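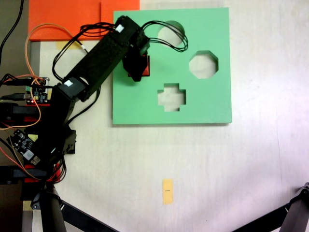
The old course had told people to picture the outcome and had then left them alone with the picture, one former participant wrote to the Martinelli Center for Adult Learning last spring, asking whether a program could be offered on what to do the morning after. The Center's answer was announced in August. Beginning this fall, its long-running evening course on visualization and positive attraction will be withdrawn in its present form and replaced by a new program, Expectation and Action, to be taught at the main building in Wostcombe and at the branch location in Urkum.

The decision follows a review of the personal development catalog carried out by the Center's teaching staff over the winter. According to a statement released with the fall catalog, the review found that the visualization course remained popular and that many participants spoke well of it. It also found that the course made claims the Center was no longer willing to print. The catalog had for several years described the course as a way to "draw the right circumstances" into one's life. The statement says that wording has been removed and will not be used again in any description of a Center program.

"The Center does not hold that thoughts alone bring about events," the statement reads. "It does hold that what a person expects will affect what that person attempts, how long the attempt lasts, and how other people are treated along the way. Those are matters that can be taught and practiced, and the new program is concerned with them."

Expectation and Action will consist of four evening sessions. Enrollment is limited to 36 participants at each location, and the fee is $75, which covers the printed workbook. Residents who paid in advance for the fall visualization course will be moved to the new program at no added charge unless they ask for a refund. Refund requests must reach the registration office before the opening session.

The opening session deals with hopeful beliefs about oneself, including beliefs that others might consider unrealistic. Program materials use the phrase "useful overconfidence" for the condition of a person who thinks somewhat better of his or her chances than the evidence supports and who is therefore willing to apply, audition, ask, or begin. Participants will be asked to recall an occasion when they held such a belief and to write out what they did while they held it. The materials state that the exercise is meant to be private. Instructors will not collect the pages or ask that they be read aloud.

The following session takes up the costs of the same habit. Topics include unpaid debts explained away by confidence in future income, health concerns set aside on the strength of a good feeling, and the tendency to blame a lack of faith when something does not come to pass. The last of these received particular attention in the review. Several course evaluations came from people who had left the earlier program believing that a job loss or the end of a marriage had been caused by their own doubts. The Center's statement describes this as "a burden no course should send anyone home with" and says that instructors at both locations have been asked to address it directly.

Later sessions turn to planning and to conversation. Participants will choose a goal of modest size and set down the next step, the person who needs to hear about it, and the date on which it will be looked at again. The conversation segment was added at the request of the Urkum branch, where staff reported that a number of residents were working toward goals that husbands, wives, parents, or business partners had never been told about. In the materials for that segment, a large share of the exercises concern wishes that one member of a household assumed the other already knew.

The workbook, titled Mello, was written by Center staff and tested with two small groups in Wostcombe during the spring. It takes its name from the reading room in which the groups met. Each chapter contains a short passage of reading, a page of prompts, and a blank page. An earlier draft also included daily affirmations, which have been kept in a shortened form. The review noted that many participants found them pleasant and did not want to give them up, and the Center saw no harm in a person saying an encouraging sentence in the morning. The affirmations in the final version are phrased as intentions. "I will be offered the position" appears in the revised text as "I will prepare for the interview and go to it."

Reaction among past participants has been mixed. Nearly 75 written comments were received after the change was first mentioned in the Center's newsletter. Many approved. Some objected strongly, and the Center has posted a selection of the objections, without names, alongside its own reply. One writer argued that the old course had carried the writer through a year of illness and that no one had been misled by it, as those attending were adults who could tell a hope from a promise. Another said that the new program sounded like a class in filling out forms. A third comment took the opposite position and asked why the earlier course had been allowed to run for as long as it did.

In its reply the Center thanked the writers and acknowledged that the visualization course had been a source of comfort and company to people who needed both. The reply states that quiet reflection will continue to be part of the new sessions, with a period set aside at the start of each evening for participants to sit and think about what they would like their lives to contain. It adds that the Center does not regard such a period as wasted or foolish. On the question of why the earlier course had not been reviewed sooner, the reply says only that the catalog had grown quickly and that descriptions were carried over from year to year without being reread. All personal development listings are now to be reread before each printing.

The Center also used the announcement to restate its policy on outside materials. Participants in the earlier course had sometimes been offered paid recordings, stones, and private coaching by fellow participants, and on some occasions in the classroom itself. Sales of any kind are not permitted on Center property during a course, and this rule will be read aloud at the opening session in both locations. Persons with a complaint about sales or pressure to buy may speak to the registration office in confidence.

The program is not a substitute for medical or mental health care, and this is stated on the registration form and inside the front cover of the workbook. Instructors have been given a list of local counseling services and have been advised to offer it to all participants at the close of the session on costs, so that no individual is singled out in front of the group. The form asks for a contact number. It does not ask for any account of personal history.

Sessions at Wostcombe will be held in the upstairs classroom, which can be reached by elevator from the side entrance. Sessions at Urkum will be held in the ground floor meeting room. Both begin at 7 p.m. Doors open half an hour earlier, and coffee will be available. Participants who miss a session at one location may attend the matching session at the other if there is room, but should call ahead on the day. Large-print copies of Mello can be requested on the registration form. An audio version is being prepared and is not expected to be ready for the fall term.

Registration is open at both locations during regular office hours. Forms may also be returned by mail, and those sent by mail must include the full fee. Places are assigned in the order in which completed forms are received, and persons who cannot be placed will be offered the first openings in the spring term. Former participants in the visualization course receive no priority under this arrangement, although the Center has said that it would be glad to see them again.

The instructors will prepare a written report on the fall sessions, which will be made available at the front desk in Wostcombe and by mail on request. Comments on the revised catalog may be left at either office through the end of the term.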